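Home Our Dogs Puppies Join Us Contact

Kennel helper wanted, Drirkgate

Hi! I raise Lapphunds at Nasedar Kennels and I need another pair of hands, 27 hours a week, mostly mornings. You'd be feeding, brushing, cleaning runs and getting the puppies used to people (yes, that means sitting on the floor with them, and yes, you get paid for it!).
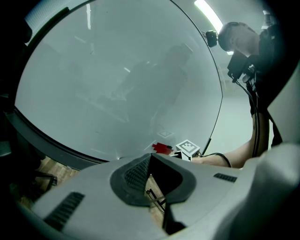 Tyyne Rautiainen says I should warn you about the coats, and that whoever takes the job had better like vacuuming. Fair enough!

Pay is $448 a week. You don't need kennel experience, but you do need to be calm around big barky greetings and okay with rain. We have 8 adult dogs at the moment and a litter due in July, so I'd love someone who can stay through the summer.

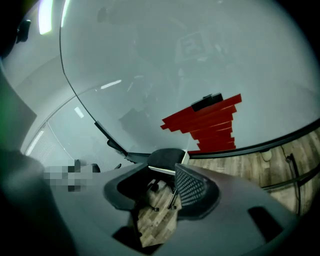
I'd also want you to come for 2 paid trial mornings first, so the dogs can get to know you. Send me a few lines about yourself through the Contact page and tell me about any dogs you've lived with.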